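# Sorting the junk bin, quick version

Gray bin again. Everything that has no home ends up in it, toy blocks, cups, flat odd bits of plastic, and then it sits till December. 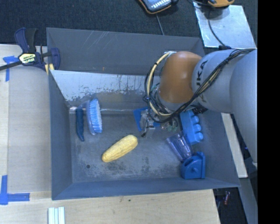
So, how I get through one. Set a timer, 30 minutes, stop when it goes off even if your not done.

- Spread stuff out flat on the bottom first. No digging. Digging = everything sinks again.
- Big light things out before small ones. Cups, tubs, lids.
- Plastic cups: check the rim for cracks with a thumb. Cracked, recycle. Fine, wash and stack. Don't stack damp, they stick (cold water in the top one, warm around the bottom one, twist).
- Toy blocks go in a mesh bag, zip it, warm soapy water, swish. Air dry overnight on a towel. Not the dishwasher, mine warped in the old Truva.
- Flat pieces stand up along the side, like files. Way easier to see.
- Anything you can't name goes in a jar. 2 months, then out.

Cleaning the bin itself: baking soda paste, old sponge, leave it ten minutes, rinse. Scuffs on the bottom wont come out all the way. I quit trying. Corners need a toothbrush.

Labels: masking tape and a marker. Bought the Palomino clip-on ones once, they popped off every time the bin got slid under the bench.

Don't fill past halfway. Mine was up to the top last spring and I lost the whole afternoon.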